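Stadgate Event Desk – User Guide for Host Stores
Section 4: Setting Up an Author Signing

4.1 Before you begin

This section explains how to create a signing event, release wristbands, and prepare the event sheet for the publisher. It applies to bookstores, libraries, and other hosts that hold a Stadgate host account. Touring schedules and media appearances are handled in Section 6.

You will need:
The signed confirmation from the publisher or the author's representative
The title and format of each book to be signed
The approved capacity of the room
A user account with Host Manager rights

Note: Accounts with Floor Staff rights can view an event and check in guests, but cannot create or change one.

4.2 Creating the event

1. Sign in and select Events, then New Signing.
2. Enter the author's name exactly as it appears on the book jacket. For books with two authors, use a separate name field for each. Do not join the names with an ampersand, as the public calendar sorts by the first field only.
3. Enter the start time and the expected end time. The end time is shown to staff and to the publisher – it is not shown to the public.
4. Choose the event type. Select Signing Only if the author will not speak, or Talk and Signing if remarks or a reading are planned.
5. Enter the capacity. The Pavance branch used in our training account has a capacity of 188, and this figure appears in the practice exercises at the end of the guide.
6. Select Save as Draft.

Caution: Do not publish the event until the publisher has approved the listing. Once a listing is public, the author's name and the date can be changed only by Stadgate Support.
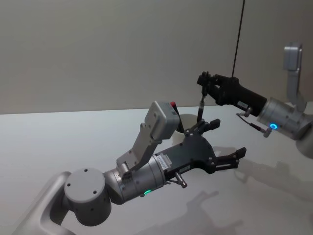

4.3 Setting the signing rules

Each event must carry a set of signing rules. These are printed on the guest's receipt and repeated in the reminder message.

1. Open the draft and select Rules.
2. Set the number of books each guest may have signed. The default is 2.
3. State whether the author will personalize books. If so, select Name Slips, and the system will add a blank slip to each receipt.
4. State whether posed photographs are permitted. If the author allows photographs from the line only, choose Line Photos.
5. State whether memorabilia will be accepted. Most publishers decline items other than the book.
6. Select Confirm Rules.

Note: Rules confirmed after wristbands have been released will not reach guests who already hold one. Those guests must be contacted separately through the Messages tab.

4.4 Releasing wristbands

Wristbands are issued in lettered groups. The group letter determines when a guest joins the line, and the number on the wristband has no effect on the order within the group.

1. Select Wristbands, then Create Groups.
2. Enter the number of guests per group. Smaller groups are advised where books will be personalized.
3. Set aside any wristbands needed for guests with mobility or other access needs. These guests may join the line with any group.
4. Choose the release time and select Schedule.

Comments received from hosts during the April review have been added to this guide where they may be of use to others.
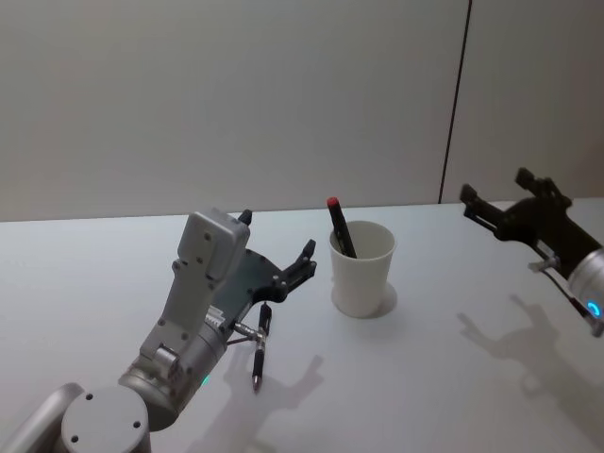 Esko Karppinen: We released all of our wristbands at opening and had guests waiting on the sidewalk well before dawn. For our next signing we held back the last 13 until noon, for people coming from work, and the morning was much calmer. I would like to see the guide recommend a second release.

A second release is supported. To add one, select Split Release in step 4 and enter the number of wristbands to be held. The held wristbands will show as Pending and cannot be issued early, even by a Host Manager.

4.5 Preparing the event sheet

The event sheet is sent to the publisher and to the author's party. It should be complete at least 2 business days before the event.

1. Select Event Sheet, then Generate.
2. Check the arrival entrance, the parking instructions, and the name of the staff member who will meet the author.
3. Enter the author's preferences, such as pen type, seating, and refreshments. 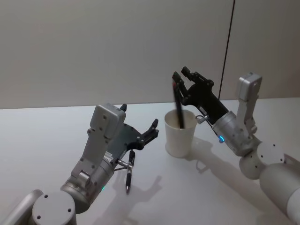 4. Enter the number of copies on hand and the number still on order. Stores supplied through Clanska may import both figures by selecting Import Stock.
5. Attach a floor plan showing the direction of the line and the exit.
6. Select Send. A copy is stored under Documents.

Caution: The event sheet may contain private contact details. It must not be posted in public areas or forwarded outside the host organization.

4.6 Canceling or postponing

If the author is unable to attend, select Event Status and choose Postponed or Canceled. Postponed events keep their wristband groups – canceled events do not. Refunds for books bought with a wristband follow the host's own policy and are not processed by Stadgate.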